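Fanine Bisteck Review: Two Months with a Folding Drying Rack

3 Apr 2025

I have wanted a decent drying rack for years and have owned a string of bad ones. The last one was a wire thing from the supermarket that shed its white coating onto my gray sweaters, and the one before that folded itself up in the night with a crash that had me standing in the hallway holding an umbrella. So when my dryer quit in December and the repair quote came in at more than I paid for the dryer, I decided to get serious about racks. I read far too many reviews and ended up ordering the Bisteck from Fanine.

I bought it with my own money, by the way. Somebody always asks.

It came in a long flat box that was heavier than I expected, and the driver left it leaning on the neighbor's door, but that's hardly Fanine's fault. Inside you get the main frame in one piece, two side wings, a bag of hardware and a folded sheet of instructions. The sheet has tiny drawings and hardly any words. I put the left wing on upside down the first time and only noticed when the little catch had nothing to catch on. Off it came, around it went, and then it all made sense. I'd set aside half an hour with a cup of coffee and a good lamp. You need a Phillips screwdriver, and please don't use a power driver, the screws go into plastic sleeves and I could feel one of them starting to strip even by hand.

Once it's together, it's a lovely thing to use! You pull the legs apart, push down on the middle bar until it clicks, and swing the wings up. It has 8 rails across the middle, plus the ones on the wings, and they're spaced far enough apart that a bath towel can hang folded over one without touching its neighbor. That was my big complaint with the supermarket rack (everything hung in one damp clump, and the jeans smelled like a pond by morning). With the Bisteck I can do a full load of shirts and underwear, or one set of sheets if I fold them in thirds. Two loads at once is pushing it, though I've done it on a desperate Sunday.

The rails are a smooth coated metal, thicker than a pencil, and they don't leave that sharp crease across the knees of your pants. I do still get a faint line on thin T-shirts. I hang those from the shoulders on regular hangers hooked over the wings, and there are small notches there that stop the hangers from sliding into each other. I didn't see the notches mentioned anywhere on the box and I found them by accident in week one. Best feature on the whole rack, if you ask me.
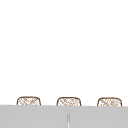 Now for drying times, which everybody wants to know and which depend so much on your house that I almost left them out. Mine is an older apartment with radiators and windows that fog up if you so much as boil an egg. Cotton shirts hung in the evening are ready when I get up. Towels need all night and most of the next morning. Jeans take until the following evening unless I turn them inside out and flip them at breakfast, and I usually forget. The waistband is always the last to go. If you have a fan, point it at the rack from the side on the lowest setting. It made more difference than anything else I tried, including moving the whole thing next to the radiator, where the side nearest the heat got crispy and the other side just sat there.

Wheels! I should talk about the wheels. There are two of them, on the back legs only, so you tip the rack toward you and roll it like a hand truck. With dry laundry that's fine. With a wet load on it the front end is heavy and the wings flap a bit, and I've dropped more than one sock that way. On hard floors it rolls quietly. On my bedroom rug it plows. I wish they had put wheels on all the legs with a little brake, and I'd have paid extra for it.

I also want to grumble about the catch on the left wing (yes, the same wing, it has it in for me). It's stiff. You have to squeeze it and lift at the same time, and if your hands are wet or sore it's a real nuisance. My right one loosened up after a couple of weeks and the left one never did. A dab of candle wax helped some. If you have arthritis, I would try to handle one in a store before buying.

Folded, it goes flat enough to slide between my fridge and the wall, and that was the whole reason I picked it over the Asum. I'd better say something about the Asum, because it's the one that comes up next to the Bisteck every time you search. A friend has it and I borrowed it for a weekend before I ordered. It's a tower style with tiers stacked one above the other, so it takes up less floor when it's open and a lot more closet when it's closed. Great for baby clothes and socks and dish towels. Hopeless for anything long, since the pants bend over the tier below and drip on whatever is under them. It felt wobblier to me as well. If you have a shower stall you can park it in and leave it, the Asum might suit you better, and it's cheaper.

The other one I looked at was the wall-mounted Vanags, the kind that pulls out like an accordion. I love the look of those. But I rent, and I'm not drilling into plaster that crumbles if you look at it wrong, so I can't tell you how it holds up. People who own their walls seem very happy with it.

A few odds and ends. The rubber feet leave faint gray marks on light vinyl, and they wipe off with dish soap. The coating on the rails hasn't chipped or rusted, though I've been careful to wipe it down after really wet loads, and I know it's early days. There is a smell when you first open the box, sort of like a new shower curtain, and it was gone after I left the rack by an open window for 6 days. Don't hang your good blouse on it that first week. Also, the cardboard packing has staples in it, big ones, so watch your fingers and your cat.

I wrote to Fanine about the stiff catch and they sent a replacement part without asking for photos or a receipt. It's sitting in my kitchen drawer. I haven't put it on yet, mostly because it means taking the wing off again and I'm scared of those plastic sleeves.

Would I buy it again? Yes, I would, for sheets alone. My electric bill has gone down a little and my sweaters have stopped shrinking, and I haven't called anyone about the dryer. It's in the bathroom with a fern on top of it.

Four stars from me. I'd give it the fifth for better wheels.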